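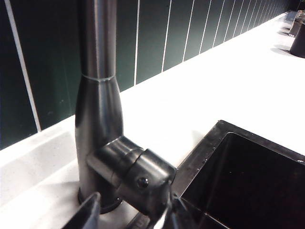
Irnau is a private conservation reserve with a fenced core area and an unfenced buffer zone along its northern boundary. Guests stay either at the main camp or in one of the eight self-catering units at Brastik. All water on the reserve comes from boreholes. A kitchen faucet with a single lever handle, mounted low on the body, opens the supply in the usual way, but the water behind it is hard and slightly saline. The questions on this page are the ones the reservations office receives most often.

Is the tap water safe to drink?

Yes. It is filtered and treated with ultraviolet light at the pump house. The taste is noticeably mineral. Guests on a low-sodium diet should bring their own drinking water or order it when booking.

Are there limits on water use?

There are no meters in the units. In the dry months the pumps run from 5 a.m. to 10 a.m. and the tanks are not refilled after that. If a tank runs low, pressure drops first at Brastik, as it stands higher than the main camp. Report low pressure at the gate office before 4 p.m.

How large is the reserve?

The fenced core covers 71 square kilometers. The buffer zone is managed under a grazing agreement with the neighboring farms and is not open to guest vehicles.

Can I drive my own vehicle?

On the main loop, yes. The loop is graded gravel and can be driven in an ordinary car from May to November. The Arruda track crosses the river bed twice and requires four-wheel drive with low range. It closes after rain and stays closed until a ranger has driven it. The speed limit on all roads is 30 kilometers per hour.

What animals will I see?

Sightings are not guaranteed. Giraffe, zebra, kudu and warthog are common on the loop. Buffalo keep to the thicket in the east for most of the day. The bird list stands at 104 species confirmed by staff; unconfirmed visitor records are held separately and reviewed once a year.

Is walking permitted?

Only with a guide. Walks leave the main camp at 5:30 a.m. and last roughly 2 hours. The minimum age is 14. Wear closed shoes and dull colors — white and bright blue are refused at the start point.

Are the units at Brastik fenced?

No. Animals pass between the units at night. Use a flashlight after dark, keep doors shut, and do not leave food or trash outside. Monkeys open unlatched windows, so the latches should be down whenever the kitchen is unattended. 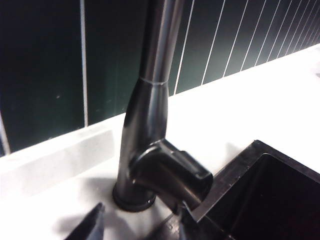

Valter Salgado wrote to us that the page should also mention the baboons at Uvileo, "who are far quicker than the monkeys and can lift a cooler lid without any trouble." He lost a loaf of bread and a bag of oranges at the picnic site there and suggests that guests eat inside their vehicles when a troop is near. We agree with the advice. Coolers at Uvileo should be strapped shut and kept in the car.

Is there cell phone coverage?

At the main gate and on the ridge above Uvileo. There is none at Brastik. Each unit has a two-way radio set to the office channel — do not change the channel.

When does the gate close?

At 6 p.m. from May to August and at 7 p.m. for the rest of the year. Late arrivals must be arranged by phone on the day before. Guests who arrive after closing without an arrangement will not be admitted until the gate opens at 6 a.m.

Can I bring a dog?

No. This applies to the whole reserve, including the parking area inside the gate.

Who do I contact about group or research visits?

Write to Catarina Loureiro at the reservations office. Research applications need a short project outline and proof of insurance, and should reach the office at least six weeks before the first day of fieldwork.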